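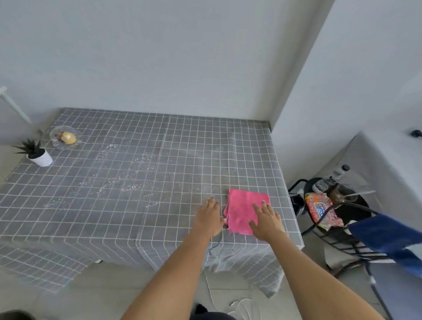
Speaker notes - Wilhelmina Gemmont

Okay, hi everybody. Mic check, drink some water, then go. I've got 15 minutes and I talk fast, so wave at me if I lose you.

Start with the dull part: wiping a table. I picked wiping for the Tolentino set because I figured it would be the easy one (ha!). You put droplets on a cloth, you wipe them up, you do it again. We wanted 100 good examples from each home before we moved on to anything with drawers.

Ask the room: who here wipes with one hand and leans on the other? Wait for hands. It's usually most of them. My first instruction sheet said "use your right hand" and didn't say a word about the left, so we got lefts in pockets, lefts on hips, lefts holding a phone. For a two-armed learner that's a mess. The sheet now says to rest the other hand flat on the table, and the examples got a lot more alike after that.

Tell the Taderton story here if there's time. Short version - 7 takes in a row with the label "wipe" on the part where the person was still folding the cloth. Skip it if we started late.
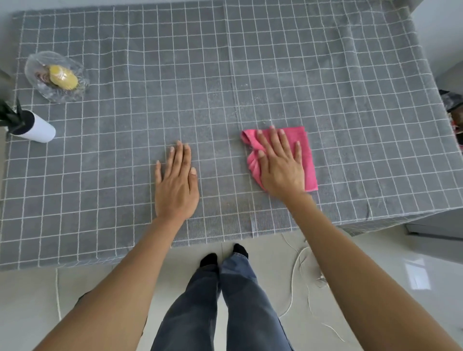
Labels are where I spend most of my week now. When does a wipe start? I say it starts when the cloth is pressed down, and it ends when the hand lifts, and everything between is one stroke even if the person changes direction. Then you get a cloth like the pink one, bunched into a ruffle on the left and flatter on the right, and people want to call that a new step. Please don't! A bunched cloth is still a wipe. We have 2 labels for the whole task, wipe and reposition, and I fought hard to keep it that short.

Pause, next bit is about clutter. I like leaving a plant and a dish on the table. The learner has to cope with stuff it isn't meant to touch, and a bare table teaches it nothing about going around things. We do ask people to leave those items put during a take.

Last bit, Cinavside. Say that the new sheet goes out in January, and that I want the ugly takes too. Send them, mark them, don't delete them. Questions - repeat each one into the mic, I always forget.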